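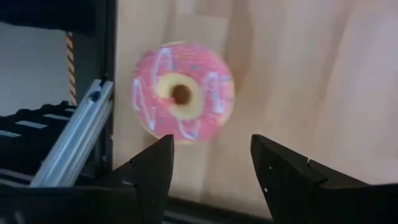
Why does the order printer at the Bendside counter print some tickets twice?
The till sends the job again when the printer takes longer than 5 seconds to answer, and the printer then prints both copies.

Ticket 395
Site: Bendside
Opened by: Réka Rácz
Assigned to: Su-chen Pan
Status: Open, workaround in place
Last updated: November 23, 2024

Réka Rácz wrote:
Duplicates again this morning. Mostly the long orders, hardly ever a single coffee. Same time, same order number, same everything. The kitchen made two of a lunch order before somebody spotted it. Paper is fine, I changed the roll. I also switched it off and on, as I'm always told to.

Su-chen Pan wrote:
Can you tell me which cable is in the back of the printer, and whether the light next to it is green or orange? Also the software version from the till, under Settings, then About.

Réka Rácz wrote:
Gray network cable, light is orange and it blinks. The till says it is up to date. It doesn't give me a number, just "up to date".

Su-chen Pan wrote:
"Up to date" on that screen only means it hasn't found anything newer, and it says the same with the network unplugged. I wouldn't go by it. I called Obeidat support. Their first answer was a firmware update, which was also their first answer last January when the cash drawer wouldn't open. I asked what in the update deals with repeated jobs and they are going to get back to me.

Ngan-ling Poon wrote:
For what it's worth we have the same till and printer at Plillasby and we had this for a while. Updating the firmware did nothing. Raising the timeout to 30 stopped it, or at least we haven't had one since.

Su-chen Pan wrote:
Changed the timeout at Bendside from 5 to 30. Sent a batch of 300 test tickets after closing, no duplicates. I'm not ready to call that a fix. The tests were all short and nobody else was using the network. Réka, please keep any doubles you get and write the time on the back if it's smudged.

Réka Rácz wrote:
None today. But now when the printer really is out of paper, the till sits there for ages before it tells me. At lunch that's a problem too.

Sieglinde Rathjen wrote:
Can we close this? It shows as overdue on my list.

Su-chen Pan wrote:
I'd prefer to leave it open. A longer timeout hides a slow printer, and we still don't know why it's slow. Orange on that port means it has dropped to the lower speed, so I suspect the cable or the wall socket. Obeidat say it "should not matter". Maybe so, but they haven't seen the socket.

Auður Hviid wrote:
I can bring a new cable from the Bustham office on my next trip over. The wall socket is behind the fridge, so if it's that one we need to move the fridge before opening.

Su-chen Pan wrote:
Cable first, please. If the light goes green I'll put the timeout back to 5 and we watch it through a full lunch. Still no reply from Obeidat on the firmware question - leaving that with them.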